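March, late

Last updated: March, 11:40 p.m.

Spent the afternoon on the sponge task again. Trollier wants the set closed before the arm goes over to the Ammann bench, so I did all the driving myself and let the logging run. The total stands at 1,672 demonstrations across all tasks. The sponge and case account for 73 of those.

The grasp on the disc is still the part I think about most. It lies flat on the table and is soft foam under the fingers, so the approach angle matters more than the speed. Come in too steep and I press foam into the tabletop. Come in too shallow and one finger rides over the top. I settled on a diagonal approach from the right with the jaws a bit off center.
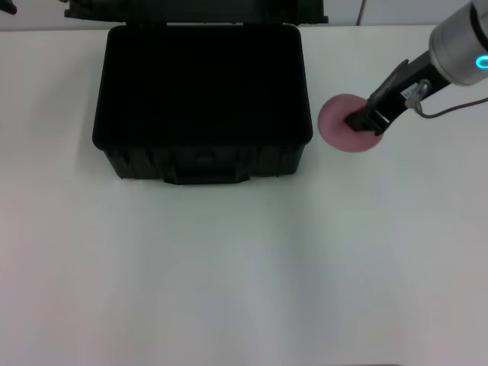 Zoi Antoniadis

Start position for this block was close against the right side of the case, with a narrow strip of table between. I prefer it to the far start. The lift has to come before any sideways motion or the disc meets the wall, and I want that order to be plain in the data. In the far-start demos I tend to blend the two moves into one arc. It looks smoother on playback and teaches the wrong thing at short range.

Dropped 6 demos after review. Four had a pause over the rim where I was hunting for depth. The other two were my hand slipping on the controller. I kept one with a late correction in it, as the recovery was clean.

Depth is the weak point. The inside of the case is black and the gripper is black, and from the head view I lose the fingers once they go below the rim. The pink is easy to find and the jaws are not. I have been judging by the wrist height number on the side screen, and the policy won't have that number unless we feed it in. Asked Pukley about adding it to the input. No answer by the time I left.

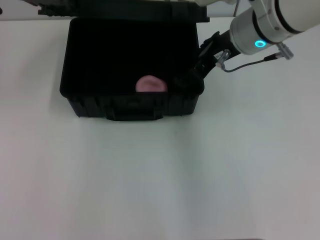
Photo: Arus, teleoperation bench, head view

Release notes for myself. Front-center of the case is fine as a target. Open the jaws fully, wait one beat, go straight up. Do not drag right on the way out. The wrist cable has enough slack for the reach but I would like a tie on it before the next long block.

Tried hand-guiding the arm for 2 runs at the end, to compare. The path was more direct and the timing was worse, and my forearm got into the view. Deleted both.

Tomorrow: far starts, left side of the case, same disc. Check the clock offset on the logger first. Bring the other gloves.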